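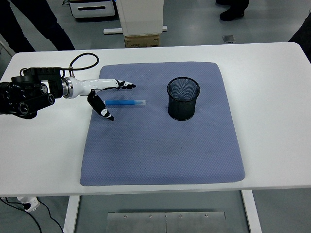 4. Setting Up the Visitor Demonstration

This section applies to staff presenting the pen sorting demonstration at Plirnutberg during open days and booked visits. It assumes that the start-up checks in Section 3 have been completed and that the Rieger control software is running.

4.1 Preparing the table

1. Place the textured mat on the white table, leaving a margin at the front and at both ends.

2. Stand the mesh pen holder on the mat, toward the upper right as seen from the front of the table. The holder must be empty at the beginning of each run.

3. Lay one marker flat on the mat, to the left of the holder and within reach of the hand. The blue marker is preferred for its colour contrast.

4. Remove all other items from the mat, including brochures and lanyards.

Note: Faint smudges on the mat do not affect the demonstration. Do not use solvent cleaners.

4.2 Running the demonstration

5. Confirm that visitors are standing clear of the arm. The minimum distance is 2 metres.

6. Select the Felell program and set the arm speed to 195 millimetres per second.

7. Announce the start, then press Run. The hand lowers over the marker with the thumb leading, closes, and carries the marker to the holder.

8. If the hand closes without the marker, press Hold, return the marker to its starting position and repeat from step 7.

Caution: Do not reach across the mat while the program is active. Press Hold and wait for the status light to turn green.

Caution: Power cables run along the floor near the table. Direct visitors to approach from the far side.

4.3 Between groups

9. Allow 15 minutes between groups. Inspect the fingertips for wear and check that the cable above the wrist moves freely.

10. Record the number of runs in the Kindden log. The fingertips are to be replaced after 300 runs.

For shutdown and overnight storage, refer to Section 5.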